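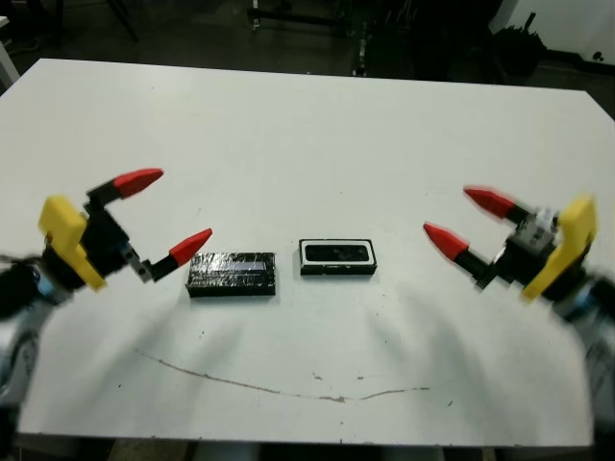 Search this forum

Chunked policy stutters every time it re-plans, what are you all doing about it?

haziq_t
So I've been fighting this for two weeks and I'd love some other eyes on it. Two arms, one table, a policy that spits out 40 actions at a time. I run 17 of them, query again, and swap in the new chunk. Training loss looks great. On the arms I get this little hitch at every swap, and it's worst right when both grippers are closing in on the small black parts. The left arm sort of shrugs and then carries on.

I'm running it through Lucero with the stock executor (I know, I know). Inference is 84 ms on our machine. Things I already tried: a lower gain on the wrist joints, which just made it mushy, and dropping the wrist cameras, which made it much worse.

Right wrist stays fairly happy. It's the left one that drives me nuts.

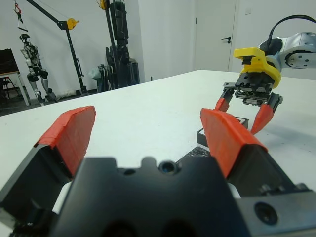 Wrist cam view, second arm over by the part

mitsuko.h
84 ms and you're swapping in the new chunk at index zero? Then by the time it lands, the first few actions are already stale and you're asking the arm to go back to where it was when the image was taken. That's your shrug. Skip ahead by the latency and try again before you touch any gains.

yasuo_m
I'd blend. Keep the old chunk going, average the overlap with an exponential weight, done. We did that on Skivby last September and I haven't thought about it since.

mitsuko.h
Blending hides it. If the two chunks disagree about which side to approach from, the average goes straight down the middle and into the part!

yasuo_m
In theory sure. Never seen it on a real table. Our tasks are pretty boring though, lots of pick it up and put it over there, so maybe we never get two sensible answers.

haziq_t
OK mitsuko, I looked and yep, index zero. I feel a bit silly. Pushed a fix that drops everything older than the current timestamp and the hitch is a lot smaller. Still there on the left though. Grabbed another one from the wrist:

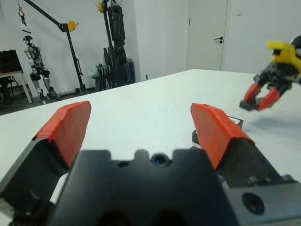
other gripper hovering, fingers partly closed

tomomi_amano
Question about the cameras, are they all stamped by the same clock? The far gripper is a little smeared in that one. A bit of blur is fine, but if the left camera's stamp comes from when the frame reaches the host and the right one's comes from the driver, your policy is looking at two different moments and thinks they're one. I lost most of a month to exactly that with the Tikitz bridge.

haziq_t
Umm. They go through different USB hubs and I've never checked the stamps. I just assumed Lucero lined them up.

tomomi_amano
It takes the latest message on each topic. There's a sync option, but it's off by default. Log the difference between the two stamps for a few runs and plot it, you'll know pretty quick.

yasuo_m
Still say blend. You can fix the clocks AND blend.

mitsuko.h
Fix the clocks first so you know what you're blending, please. Also haziq, what rate is your low-level controller at, and is it interpolating between actions or just holding?

haziq_t
Holding, I think? Let me go read the config, brb

hatsue_s
Following this one. Same stutter on our Voltorley setup, single arm, one camera, so it can't be the clocks in my case. Going to try the index thing tonight.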